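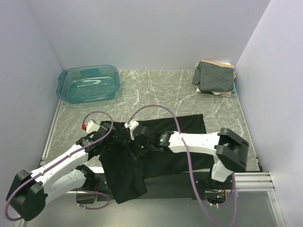
The Bendex folding surface is a stone-look benchtop for laundries, alterations rooms and shop back-of-house areas where clothes are folded by the pile. It comes with an optional three-sided panel surround in the same colour family. The marble pattern is a mid grey with fine, branching white veins, and a black garment laid flat on it keeps a clear outline against the grey, sleeve and all. The surround shown is the pale lavender-grey, a smooth panel with no pattern.

## Surface

The top is supplied as a single piece with no join across the folding area. Fabric slides on it with a light pull, so a T-shirt can be squared up without lifting it. The finish is matte enough that overhead lights don't glare back at the person folding.

Dark cotton sheds lint, and lint shows on most tops. Wipe it off with a barely damp microfibre cloth. Don't use cream cleansers or scouring pads, which will dull the pattern over time. Bleach should be rinsed off straight away.

The surface is not an ironing board. It will tolerate a garment fresh from the dryer, but a hot iron must go on a stand or a heat mat.

## Surround

Panels fit at the back, left and right. They stop folded stacks from going over the side and keep socks from disappearing behind the bench. Each panel lifts out separately for cleaning. If you fold long items such as sheets or dressing gowns, leave one side panel off.

The front has no lip. Sleeves and hems can hang over the edge while you work on the body of the garment, then be brought up and folded in last.

## Options

| Item | Code |
|---|---|
| Top only, grey marble pattern | Bendex 154 |
| Top with three panels, lavender-grey | Bendex 1337 |
| Replacement side or back panel | Obi 7 |

The Obi 7 panel fits all three positions on the standard square top. For other shapes, send us a sketch with measurements before ordering, as we cut those panels individually.

## Fitting

The top can go on any level bench or frame that supports it along all four edges. Front-loader washers are fine underneath if the top sits on its own rails and doesn't touch the machines. Two people should lift it into place. Leave it unwrapped in the room overnight before fixing it down.

Fixing screws and panel clips are in the box. You will need your own drill, a level and a tube of neutral-cure silicone if the back edge is to be sealed to a wall.

## Ordering

Bendex tops are made by Fidau and sold through Sostent. Colour samples of both the top and the panel can be posted on request, and the sample cost comes off your order. Trade accounts are handled by Yetunde Babalola. For custom sizes and fitting questions, ask for Jhair Ospina.

Cut-to-size tops can't be returned unless they arrive damaged. Check the corners before you sign for the delivery.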